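Minutes, 2/7/18

Present: Bernd Kröger (chair, notes), most of the Tukness team, two from Osport
Apologies: Heitmann lot, exam clash

1. Last minutes. Agreed. No changes.

2. Money. 500 left in the kit budget. Starberg quote for spare grippers came in at 718, too much, Bernd to ask for a smaller order. No spending til then please.

3. Marker sorting task. Rules for the January heat read out. Markers start loose on the table, go in the four baskets. Dropped on floor = out of play. Long talk on whether both arms can reach into the same basket at once. Left open, ask organisers. 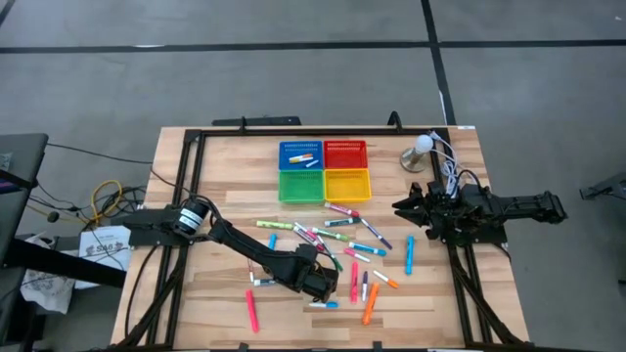 Tukness Student Robotics Club

Blue basket has two in it, red, green and yellow still to fill. Left gripper over the middle of the pile. Agreed to try the left arm on the crowded bit first, right arm takes whatever is near its own side. Osport want to write the basket code, fine by all.

4. AOB. Log files over 5 days old to be deleted, disk is ful again. Key code for the lab is now 1726.

Next meeting tbc, Bernd to email.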